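Jondusham's spring flower show is back, and it's bigger than ever

March 16, 2026

After two years of making do with a tent in the parking lot, the Jondusham Flower Show is moving indoors! The show opens next month in the old Brustetti seed warehouse, with 227 growers and arrangers signed up and more calling every day.

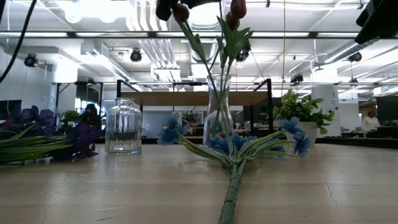
Home & Garden

Tickets went on sale in February and 1,650 were gone by the end of the month, a record for the show by a long way. Entry is free for kids under 12, and the Zwane bus line is adding a stop right at the warehouse door.

The tulip hall is the one to see first. Growers are bringing 335 kinds, including a ruffled dark purple one that has never been shown in this part of the state. Get there early if you want it to yourself for a minute.

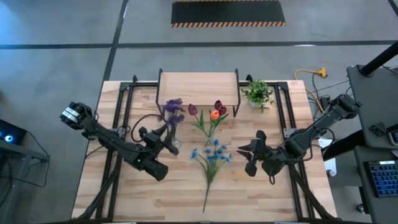

There's also a long row of booths for seeds, bulbs and hand tools, plus a swap shelf where you can leave a houseplant cutting and take another one home. Last year the swap was picked clean by lunch, so the organizers have doubled the space (good call).

And the arranging contest is open to anyone, beginners very much included. Entries can be fresh, dried or artificial, and the 29 early entries already cover all three. 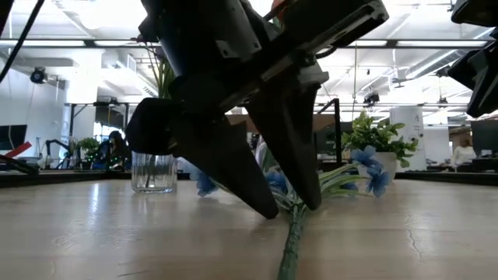
Workshops and parking

Sign-up sheets for the Trullitz bulb workshops are at the Jondusham library. Parking is free in the north lot, and the gate on Mill Street stays open until 9 p.m.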